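Ticket: Clulby sim, lid task, still won't take the lid off

Reported by Iwona Zieliński, 3rd July. Priority: low, unless you're the one waiting for a biscuit. 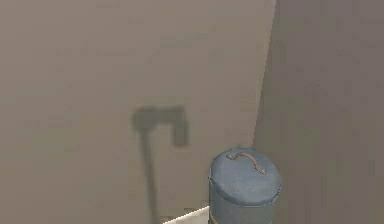

Symptoms

Policy trained on the Gesumau kitchen set is asked to lift the lid of the blue canister by its tan handle. It hovers, thinks, and times out at step 600. My nephew manages the real thing in far less, unsupervised.

Tried so far

- Raised the limit to 1,330 steps. Longer hovering.
- Repainted the walls beige-grey. No change in behaviour.
- Rolled back to the April Brernus build. Grasped the handle in 81 of 400 runs, then put the lid on the floor.

Status

Open. Suspect the thin curved handle confuses the grasp planner. Next: fatter handle.

Comments (3)

keskinen_fan: So no washing up by Christmas?

Iwona Z: It can't open a tin, mate.

dustpan: Try the fat handle with the April build first. Worked on our kettle.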